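Robot arms take over tray loading at Belmonte parts shop

BELMONTE, Oct 25, 2024 – The parts shop at Sutuvik has moved one of its dullest jobs onto small robot arms, and the people who used to do it by hand have been given other work on the same floor.

The job is tray loading. Sutuvik cleans and checks small cylindrical parts for pump makers, and each part has to sit on a padded tray before it goes to inspection. Until this spring a crew of 19 did the loading in turns, two hours at a stretch, along with their regular duties. Most of them say they won't miss it.

"You put one down, you slide the tray over, you pick up the next one," said Harvey Beaulieu, who has run the loading bench for 4 years. "By the end of a turn your neck hurts and you've stopped looking at the parts. That was the real problem. We were letting scratched ones go through."

The shop bought no large equipment for the change. The arms are light bench models with printed white plastic segments and hobby servo motors, assembled on site from a set of plans the company calls Gradura. The joints are marked by hand so that a worn motor can be matched to its spare. Each arm has a table to itself, with a blue tray placed within its reach.

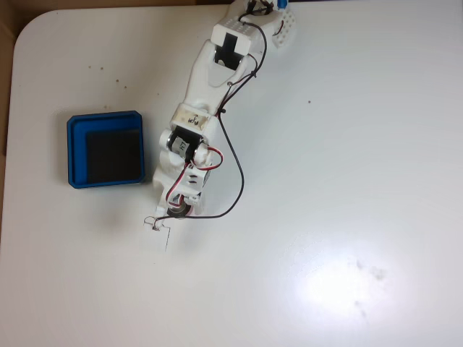
Did anyone lose a job when the arms came in?
The company says all 19 people on the loading crew are still employed there, most of them now in inspection or arm upkeep, at the same hourly rate or better.

The first arm was started up in April on a single table. It handled some 190 parts a shift to begin with, well under what a person could do. Beaulieu said the early weeks were slow because the arm kept setting parts down too close to the rim of the tray. The crew changed the height of the approach and put a thicker pad in, and the number went up. Sutuvik now gives the figure as 405 parts a shift for each arm, still a little less than a quick worker on a good day.

Managers say speed was never the main reason for the purchase. An arm can be left on through lunch and shift change, and it doesn't need to be relieved after two hours. The inspection bench gets a steadier supply of trays, so there is less standing around in the morning and less of a rush before the truck leaves.

The change has not been easy for everyone. Inspection calls for close work under a lamp, and a few of the older loaders have asked for more frequent eye breaks. These were agreed to over the summer. Two people who tried inspection and did not like it were moved to packing. Training for the arms takes place on paid time and covers replacing a servo, checking the cables and resetting the arm's starting position. No programming is taught at that level, though workers who want it can ask for a longer course.

There is also a new kind of interruption. When an arm drops a part or stops, someone from inspection has to get up and deal with it. In the first months that could be many times a shift, and inspectors complained that they could not keep their place in a batch. The shop now has one person per shift assigned to the arms, a post that pays slightly more and goes by sign-up. Beaulieu held it through the first month and has since trained the others.

Loading is done one part at a time. The arm lowers its two fingers to the tray and leaves the part standing on the dark pad. The attendant's standing instruction is to keep hands off the table while an arm is powered, and to use the stop switch before reaching for anything. 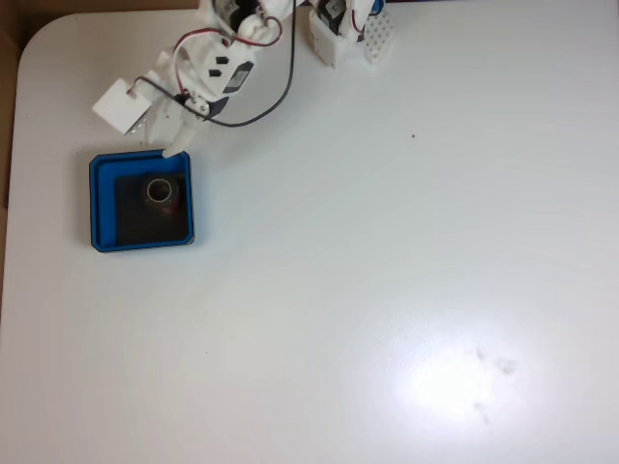
A cylindrical part on the tray pad, with the arm's gripper close by at the Sutuvik shop.

Rurkodholm, a pump maker that takes a large share of the shop's output, said it has had fewer scratched parts in its deliveries since the summer. The company did not give numbers. Sutuvik puts the improvement down to the inspectors, who now have more time for each part, and said it has no plan to let the arms do any of the checking.

Workers raised another point at a floor meeting last month. Several asked what would happen if orders fell, now that the arms cover work that used to fill slow days. Management answered that hours would be shared out in the same way as before, and agreed to put that in writing. The text is still being worked on, and the crew expects to see a draft before the end of the year.

More arms are on order for the second bay, where loading is still done by hand. Beaulieu will help set them up. He said he has asked for the tables there to be raised a few inches, so the attendants don't have to bend to change a tray.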